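Kochshows machen mir das Kochen kaputt

Ich gebe es zu, ich schaue sie alle. Backduelle, Grillmeisterschaften, dieses Format, in dem erwachsene Menschen wegen einer geronnenen Hollandaise weinen.
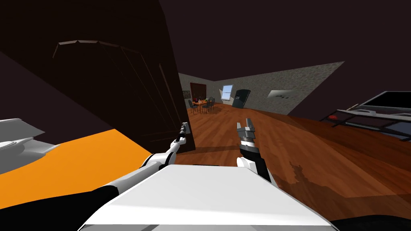
Und trotzdem werde ich beim Zuschauen immer grantiger. Warum muss eigentlich ständig eine Uhr ticken? 30 Minuten für ein Schmorgericht, wer denkt sich so was aus? Meine Rouladen brauchen 2 Stunden, und das Beste daran sind die 2 Stunden, in denen ich daneben sitze, Radio höre und ab und zu den Deckel hebe.

Neulich lief wieder »Duell in Bondham«. Da wurde eine Kandidatin heimgeschickt – ihr Püree war »zu ehrlich«. Zu ehrlich! Das ist Kartoffel mit Butter, was soll es denn sonst sein? Beim nächsten Mal habe ich selber Püree gemacht und mich dabei erwischt, wie ich es mit dem Löffelrücken über den Teller gestrichen habe. Für mich allein, im Bademantel.

Dann die Werbung dazwischen. Das Messerset von Marchal für 399 Euro, ohne das man offenbar keine Zwiebel mehr kleinkriegt. Ich schneide seit der Studienzeit mit einem Messer von Hodis, der Griff wackelt ein bisschen, die Zwiebel hat sich noch nie beschwert.

Ich wünsche mir eine Sendung, in der jemand einfach einen Eintopf kocht, zwischendurch ans Telefon geht und nachsalzt. Ohne Jury, gern am späten Nachmittag. Würde ich sofort gucken, auch die Wiederholung.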